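Tips for the workshop: what we brought home from the Grovach open day

Naten opened its robot workshop at Grovach on 19th July, and we went along for the morning demonstrations. Most of what follows is about keeping a bench in order, and it works just as well in a garage or a utility room.

Leave the middle of the bench clear
Tools and bins go at the edges. The arms at Grovach reach in from opposite sides, and two people sharing a bench can work the same way.

Mark where things live
Put a strip of masking tape under anything that gets moved and put back. The staff redo theirs every January. Ours lasted six weeks before it needed replacing.

Keep cables on one side
Bundle them with hook-and-loop straps, roughly 16 cm apart, and leave a loop of slack wherever something has to turn or swing. Cable ties are cheaper but you end up cutting them off.

Sort small bottles by cap
Masanja, the sorting demonstration, was all small containers. At home we now use cap colour for glues and oils – red for anything that must stay out of the children's reach, blue for water-based. Write the contents on the side as well, as caps get swapped. 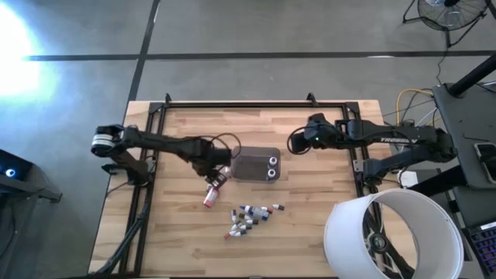
Stand the bin on the bench
A tall open bin at the corner of the table saves bending. Empty it when it is half full or it will tip.

Use a trolley for the keyboard
If you follow plans on a screen, keep it off the work surface. A second-hand trolley cost us £8 and needed 2 new castors.

Looking after a wooden top
Wipe spills straight away, sand lightly along the grain and oil it twice a year. Drukard, the smaller workshop next door, sells offcuts for test pieces – bring a bag and cash.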